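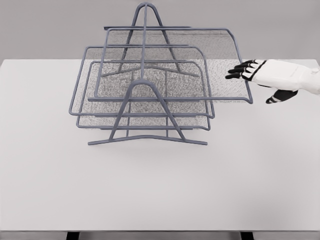 Do Special Sports Shoes Make You Jump Higher?

You have probably seen the ads. A kid laces up a shiny new pair of basketball shoes, bends her knees, and sails over everybody's head. The ad says something like "spring power" or "air lift." Then you look at the price tag, and then you look at your parents, and your parents look at the ceiling.

So is it true? Let's check.

Where does a jump come from?

Try this right now, with bare feet, on a rug. Bend your knees, swing your arms up and jump. The push came from the big muscles in your legs and bottom, with some help from your calves and your swinging arms. You didn't need a shoe for any of it.

A shoe can't make energy by itself. It has no engine and no battery. When you land, the foam in the sole gets squashed, and when it opens up again it gives back part of what you put in. It never gives back all of it. Some of it turns into a tiny bit of heat. If a shoe gave back more than you put in, you could hop once and keep going higher forever, right through the gym roof.

But the box had a number on it!

Boxes often do. Suppose a company called Brudine sells a shoe, and the box says "Jump up to 25% higher." That sounds like science. Before you believe it, ask some nosy questions.

Higher than what? Higher than in rain boots is easy. Higher than in other good gym shoes would be much harder.

Who jumped? If only 4 people were tested, one of them might just have been having a good day.

Who did the measuring? If it was the same company that sells the shoe, be careful. They might be telling the truth, but they would also like your money.

And look at the words "up to." If one person jumped a lot higher and everybody else jumped the same as before, the box could still say it. "Up to" includes zero.

So are all sports shoes the same?

No, and this is where some grown-ups get it wrong too. Good shoes do real jobs. The rubber on the bottom grips the floor, so your foot doesn't slide when you push off. Cushioning can make hard landings feel softer. A shoe that fits holds your heel in place, and your toes don't bang into the front. A heavy, floppy shoe, or one that's two sizes too big, can make jumping harder.

A good shoe can stop getting in your way. That's useful, but it looks dull on a poster.

Test it yourself

You need two pairs of shoes, a wall, some sticky notes and a friend.

Stand sideways next to the wall and reach up. Your friend puts a sticky note where your fingertips stop. Now jump and slap a second note as high as you can. Measure the gap. Do five jumps in the first pair, rest, then do five in the other pair. Write down every jump, even the bad ones.

On another day, swap the order. Your legs may be tired by the second pair, and that wouldn't be the shoe's fault.

Did the numbers jump around even in the same shoes? They almost always do. If the difference between the shoes is smaller than that wobble, you haven't found much. And if you already think the fancy pair is better, you might try a little harder in it without noticing. Scientists have to watch out for that in themselves too.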